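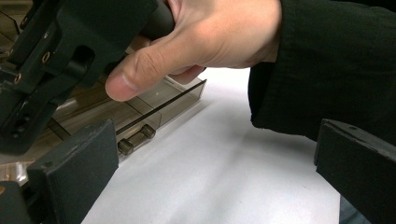
Fingers curled around a handle, thumb extended.

Clungate Hand Therapy: Your Questions

We get a lot of the same questions over the phone, and we're always happy to answer them, but plenty of people find it easier to have a read at home with a cuppa first. If yours isn't covered, please do give the front desk a ring. There are no silly ones, we promise.

Do I need a referral from my GP?

No, you can book straight in with us. Some people do need paperwork for their insurer or for a workplace claim, so if somebody else is paying for your treatment it's worth checking with them before you come. If you've had surgery, we'd also love to see the letter from your surgeon, even if it's the crumpled one that's been living in the glovebox.

What sort of problems do you see?

Mostly thumbs, wrists and fingers, with the odd elbow. Sore thumb joints are our bread and butter, along with trigger finger, tendon trouble, stiff fingers after a fracture, and people getting going again once the plaster comes off. We see gardeners, hairdressers, knitters, shearers, new parents who are lifting a growing baby all day, and a good many people who simply woke up one morning and couldn't open the Vegemite.

If you've had a sudden injury and your finger looks bent, is numb or has gone a strange colour, please go to emergency first. We'll be here afterwards.

What happens at the first appointment?

It's mostly a chat, to be truthful. We'll ask what hurts, when it hurts, and what you'd like to be able to do again, which might be anything from playing the piano to wringing out a dishcloth. Then we'll look at how your hand moves, test your grip and pinch strength on both sides, and work out a plan with you. Leave your rings at home if your fingers swell, and wear something with sleeves that push up past the elbow.

Should I bring anything along?

Yes please, if it will fit in the car! We love it when people bring the thing that's giving them grief. Secateurs, a favourite saucepan, crochet hooks, a cricket bat, whatever it might be. Watching you hold the real item tells us far more than watching you squeeze a foam ball.

My thumb aches when I hold things. Should I just stop using it?

Please don't give up on it altogether. A short rest can settle a flare, but hands that aren't used get stiff and weak rather quickly, and then the jar lids become even harder. Usually we look for ways to share the load. A fatter handle can help, and so can using two hands for the kettle, or sliding a heavy pot along the bench where you might otherwise have lifted it. Little changes like these sound too simple to bother with, and we hear that quite often, generally from the same people who ring back a fortnight later sounding pleased.

Do you make splints on site?

We do. Most are moulded to your hand while you wait, out of a warm plastic that sets in a few minutes. It feels a bit like a hot flannel. We also keep Vukex soft thumb supports in 5 sizes, and you're welcome to try them on before deciding. Don't leave a moulded splint on the dashboard in summer, or you'll be back to see us with something resembling a pancake.

How many visits will I need?

It varies a great deal, and we'd sooner tell you that than pluck a number from the air. Some people come once, get a splint and a page of exercises, and off they go. After a tendon repair it can be months. We'll give you our best guess at the end of the first visit and revisit it as you go.

Where are you, and is there parking?

We're in the Edum Arcade, next to Yüksel Bakery, and your nose will tell you when you're close. There are 6 spaces behind the building, off the laneway, and one is reserved for permit holders. Street parking fills up early on Mondays. The back entrance has a ramp and a door that opens by itself, as it jolly well should at a hand clinic.

What if I have to cancel?

Life happens. A day's notice is lovely, and lets us offer the time to someone on the waiting list. Ring us, or leave a message if it's after hours.

Can I write to you?

Of course. Letters and referrals can be posted to PO Box 2962, and we're quite used to shaky handwriting.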